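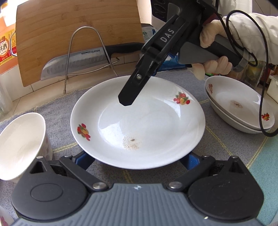 Sturberg Pulse Growers Ask for Their Peas Back, or Failing That, a Reason

STURBERG, Sask., December – The Sturberg Pulse Growers' Association is calling on the federal government to publish the test results behind an 11-week hold on local yellow peas, which have now spent longer in a terminal than most of them spent in the ground after flowering.

The peas, 2238 tonnes of them, were delivered by 39 member farms and sold to a buyer overseas. They got as far as the Choo terminal before the buyer's government announced a "phytosanitary concern" with Canadian pulses. It has not said what the concern is. Our own government has said it takes the concern very seriously, which is generous, given that it has not been told what it is either.

"I've grown peas most of my life and I'd like to know what's wrong with them," said association president Gunārs Kairys. "If it's a weed seed, name the weed. If it's a bug, send me a picture of the bug. If it's that somebody in Ottawa said something rude at a dinner, then say that, and I'll go back to fixing my auger."

Members do not claim their crop is perfect. Root rot was bad in the low spots this year and several growers had wild oats they would sooner not discuss. The association's position is that a buyer is entitled to refuse a dirty load, and that farmers here have accepted dockage without much more than the usual language. What they object to is a refusal with no load number, no lab sheet and no date on it.

Six samples were drawn at the terminal in the second week of the hold and run through the Weratix grading system. The association has asked for the results four times. The first request was acknowledged. The second was acknowledged with thanks. The third was forwarded to the office that had acknowledged the first. The fourth produced a brochure on opening new markets, with a very nice combine on the cover.

The association also notes the amount of commentary its peas have attracted. In the past month they have been described on radio and television as a bargaining chip, a wake-up call and, on one phone-in show, a type of bean. Former trade officials have been asked what the peas mean. None of the programs has so far asked anyone who grew them, though Mr. Kairys was contacted by a producer who wanted to know if he could stand in a field. It had snowed by then. He offered the shop, and did not hear back.

"There's a lot of talk about sending a message," Mr. Kairys said. "I'm not in the message business. I've got an operating loan."

The association is asking for the following:

The six sample results, released in full, including anything unflattering to the growers.

A written statement of the complaint from the buying country, or a plain admission that there isn't one.

Storage charges at the terminal to be suspended while the hold is in place. Growers are currently paying by the day to have their peas not go anywhere.

A cash advance deadline that takes account of the fact that the crop has been sold and the money has not turned up.

A public meeting will be held in the Brarninari Hall in Sturberg at 7:30 p.m., following the curling. The local Member of Parliament has been invited and has replied that the office is monitoring the situation. A chair will be set out in case the situation can be monitored from closer up. Pea soup will be served, there being no shortage.

Media inquiries may be directed to Gunārs Kairys through the association office in Sturberg. He is best reached before chores.

Recent releases

Growers welcome rail service review, ask when rail service will follow
Association response to the grain dryer fuel announcement
Lentil plot tour moved indoors
Sturberg elevator road: load limits and other fiction
Annual meeting minutes now available at the office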